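Omholm Persimmon Cloth, white with printed fruit

Item 2677 | Ruser Home | Table and bed linens

We have a real soft spot for this one! It's a white fabric cloth printed with big dark grey characters in a loose, brushy style, one of them with a little teal leaf tucked in, and a generous red-orange persimmon off to one side (there's a sliced one too, seeds and all). Plenty of our customers buy it for the table and then end up spreading it over a bed or a bench by the window, and we think it looks lovely in any of those places.

Machine wash cool with similar colors and hang to dry. A warm iron on the back keeps the print looking its best, and it may shrink a touch the first time through.

It's very happy under real fruit, so go ahead and put out whatever you brought home, a mandarin, a green apple, a kiwi or two, with the rest in a cream oval bowl.
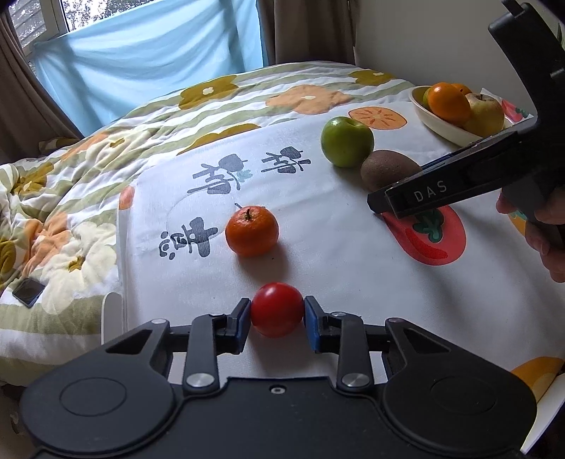
Orders placed before 3 p.m. go out the same day, and you have 17 days to send it back if the colors don't suit your room.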